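Setting Up a Sheet-Metal Pick Bin for a Shop Robot Arm

Filed under: Workshop builds, Robots

The bin is the part of a picking setup that gets the least attention. Ours at the Tesbridge shared workshop went through two versions before it stopped causing trouble. These are the steps for the second one. The arm is a KUKA, but nothing about the bin depends on the make. If you can jog your arm slowly and save points, you can follow along.

What you need

A sheet-metal bin with a flat floor and walls that slope outward. Ours is 600 mm long and 480 mm wide at the rim.
Bar clamps. The kind you tighten with one hand are easiest.
A flat board a little longer than the side of the bin.
A marker, masking tape and a steel ruler.
A few parts to practice on, in different shapes.

We named the bin project Pidix so we could find the files later. The arm program is called Joseph, and it will show up under that name in the steps below.

Step 1. Pick the spot on the table

Move the arm by hand control to the lowest pose it will need, with the finger pointing straight down. Mark that point on the table with tape. The center of the bin floor goes over the tape.

Check the reach to all four corners before you clamp anything. Our first bin sat too far out, and the arm could get to the near corners but had to straighten almost fully for the far ones. Moving the bin 200 mm closer fixed it.

Step 2. Clamp the bin

Lay the board flat beside the bin, on the side away from the arm. Clamp the board and the bin wall together at the back corner. Add a second clamp on the corner of the bin itself. Put the clamp handles on the outside, where the wrist and its cables won't pass over them.

Push on the bin with your hand from each side. If it slides at all, tighten and try again. A bin that shifts by a couple of millimeters will throw off every saved point, and you will spend an evening looking for the problem in the program.

Any flat scrap will do for the board. It doesn't matter if there is printing on it.

Step 3. Tie back the cables

Run the cables over the top of the wrist and fasten them along the forearm. Leave enough slack at the wrist for a full turn each way. Then turn the wrist to both ends of its travel and watch the loop. It should not pull tight, and it should not hang low enough to touch the bin rim.

Do this again any time you change the gripper. The small wires near the flange need the same check.

Step 4. Find the floor height

Set the speed to its lowest value. Bring the finger down over an open part of the floor until a sheet of paper just drags under it. Save that height, then raise it by 2 mm and save it again as the working height. Joseph uses only the second number.

Repeat near each corner. Sheet metal is rarely flat all the way across, and the holes in the floor are places to stay away from. If the corners disagree by more than your working gap, shim under the bin until they match.

Expect the floor to get scratched while you are learning. Ours is scuffed, most of all left of center. The marks don't affect anything with a plain gripper, but shiny scratches can confuse a camera.

Step 5. Try one part at a time

Start with a small block. Put the other practice parts off to one side and work on the block until you can reach it from several angles. Come straight down, touch, stop, and look at where the finger landed. 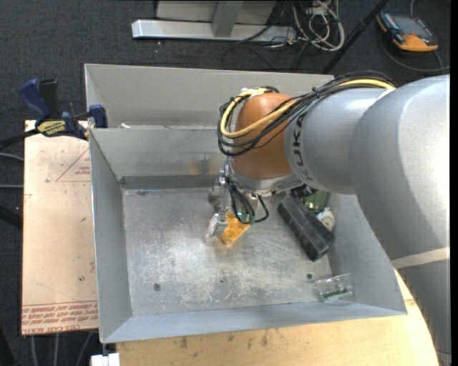 Step 6. Move on to harder parts

Once the block goes well, try something round, then something soft like a part in a plastic bag. Bags are the worst. The film folds under the finger and the arm has no idea. We still lower the speed for them.

Parts leaning on a sloped wall need their own approach angle. Save a separate point for each wall and label it in the program.

Step 7. Save and back up

Save the program under a new name each time you change the clamps or the bin. We keep copies on the Zusen drive in the workshop, in the Pidix folder. Leave a note with the bin position measured from the table edge, so the next person can put it back.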